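Chapter 6
Desks, Boards and Cables: Planning the Small Technical Workroom

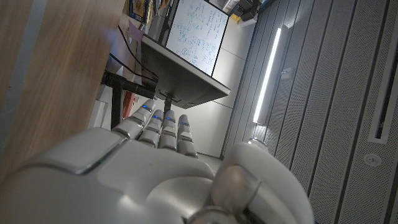

Figure 6.1. White-topped desk on a black metal frame, with a whiteboard above and behind it and black cables draping along the underside.

6.1 Scope of the chapter

The previous chapter treated the room as an empty volume: floor area, daylight, doors and air supply. The present chapter adds the furniture. It covers the work surface, the frame that carries it, the writing board mounted near it, and the cables that serve the equipment. These four elements are usually bought at different times from different suppliers, and most faults found in small technical workrooms occur where one meets another.

The desk in Figure 6.1 has a white top with a thick dark edge band and a dark gray underside. Its black frame includes horizontal crossbars. Tops and frames of this general kind are common in workrooms, and the terms introduced in Section 6.2 apply to most of them.

By the end of the chapter the reader should be able to draw a dimensioned side elevation of a desk and board, select a mounting height for the board, lay out a cable route beneath a desk, and complete the survey form in Appendix C for an existing room.

6.2 Terms

Top. The horizontal working surface. Its thickness is measured at the edge, including any band.

Edge band. The strip applied to the exposed edge of the top. A band protects the core from knocks and moisture. A damaged band should be replaced before the core begins to swell.

Frame. The assembly of legs and crossbars that supports the top. Crossbars resist sideways movement, or racking. They also limit leg room and provide fixing points for cable supports.

Knee space. The clear volume below the underside of the top, measured to the nearest crossbar, cable, tray or drawer.

Drop. The vertical portion of a cable between two supports, or between a support and the floor.

Slack. The length of cable in excess of the shortest practical route. Some slack is required at every connected device. Slack that hangs into the knee space is counted as an obstruction.

6.3 The board and the desk as a pair

A whiteboard placed behind a desk is used in two ways. A seated person reads it; a standing person writes on it. The two uses set different limits. Reading favors a low board, close to the seated eye line. Writing favors a board whose middle third falls between the elbow and the top of the head of the person standing. When a desk stands between the writer and the board, the depth of the desk must be subtracted from the writer's reach.

The board in Figure 6.1 carries handwritten notes in blue marker, with diagrams, small boxes and rows of equations over most of its surface. Dense use of this type has a consequence for planning. Material that must be kept competes for area with material that is being worked on, and the lower part of the board is easily hidden by anything tall stored on the desk. Where long-lived notes are expected, the planner should either specify a second board or reserve a marked zone on the first.

In the worked example used throughout this chapter, the Pennington room, the desk is 1436 mm wide and the lower edge of the board is set at 922 mm above the floor. The room was surveyed by Anika Begay, and her original sheets are reproduced in Appendix C. Students should note that the 922 mm figure was chosen for seated reading and makes writing on the lowest part of the board awkward. Section 6.6 compares it with two alternatives.

6.4 Cable routes below the top

Cables may be carried in a tray, clipped to a crossbar, or left to drape. Draped cables are quick to install and easy to change. They are also easy to catch with a foot or a chair arm, and their weight is borne by the connectors at either end. The following rules apply to fixed desks.

1. Route power and signal cables on separate supports where the frame allows it.
2. Place supports no more than 300 mm apart along any horizontal run.
3. Keep drops beside a leg - never across the middle of the knee space.
4. Label each cable at both ends. Adhesive paper notes are acceptable during a survey but should be replaced with wrap labels at handover.
5. Leave enough slack for each device to be pulled forward and disconnected.

Rule 3 requires care where a cabinet or second table stands close to the desk. Cables that pass from one piece of furniture to the other cross a gap, and the gap changes whenever either piece is moved. Such a crossing should be made at the rear, with one support on each side.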